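A $658 sandwich board

June 20, 2022

I have now read more words about footpath signs than I ever wanted to. My old A-frame was a chalkboard in a timber frame. One hinge pulled out in the wind in May, and I've been putting off replacing it ever since, mainly by reading product pages at the kitchen bench after the shop is shut.

The one everybody wants to sell me is the Fistadora. It's an aluminium A-frame with snap edges, a clear cover over the poster and a hollow base you fill with water or sand. Usura sells it for $658 with the header panel, and the header panel is the bit in all the photos, so you have to read down a fair way before you learn it's extra on the cheaper price.

I'm prepared to believe it is a nice sign. What I don't believe is the page. "Proven to increase foot traffic." Proven by whom, and on which footpath? I wrote and asked. I got a friendly reply with a brochure attached, and the brochure had the same sentence in it, in bold. I wrote back and haven't heard since.

Then there's the wind rating, 52 km/h. Sounds all right until you go looking for what was tested. Was the base full? With water or with sand? Facing into the wind, or side-on, when an A-frame will stand up to pretty much anything? I'm on Chiriac Street, where the wind comes up from the water and gets squeezed between the bank and the old picture theatre, and it does not come from the direction shown in a diagram. My timber one used to walk. I'd open the door and it would be outside the chemist.

Also, water bases. I had one years ago on a different sign and the plug perished, so every morning there was a puddle on the footpath and a sign that weighed nothing. If I end up with a water base again I'll fill it with sand, and then I won't be able to lift it, and I'll be dragging it over the doorstep twice a day. I notice no product page shows anyone bringing the thing in at night.

The warranty is 90 days. For something described on the same page as "built for years of outdoor use" that's a bit cheeky. I know we have consumer law for this, and that a seller can't just wave it away with a short warranty, but I also know what it's like trying to get a refund on something the size of a door. You're paying the freight and you're finding the box. I never keep the box.

The other one on my list is the Omine, which is plastic, moulded, no poster holder at all. You stick vinyl lettering straight onto it. It looks like something you'd put out to warn people about a wet floor. It costs a good deal less and there is almost nothing on it to break, and I keep coming back to it for that reason, though the seller says the colour is "UV stable" and I've owned enough plastic garden chairs to have a view on that.

What bothers me about the whole category is the assumption that I want to change my poster all the time. Quick change, easy change, change in seconds. My sign says ALTERATIONS & REPAIRS and has an arrow on it. I have changed it 2 times since I opened, once for the phone number and once when I moved the arrow. I don't need to do it in seconds. I'd happily take an hour over it and a cup of tea.

I do wonder whether I need one at all. For the weeks it's been broken I've had nothing out the front, and I can't say I've noticed any difference. Zips still come in, hems still come in. But it has also been cold, and school formal season always props up this part of the year, so I don't trust that any more than I trust the brochure. If I put a new sign out in spring and things pick up, I'll have no idea whether it was the sign or spring. I suppose that's how "proven" gets written.

The council wants a permit either way, and the permit has its own rules on width that neither seller mentions. I measured the old frame out of curiosity and it was never legal. Years of that, and not a word from anyone.

For now I've got new hinges and longer screws for the timber one and I'm going to see if it holds. If it goes down Chiriac Street again I'll look at the plastic.
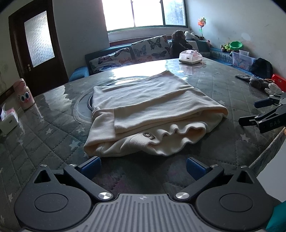 The screws were four dollars, by the way, and came with no claims about foot traffic.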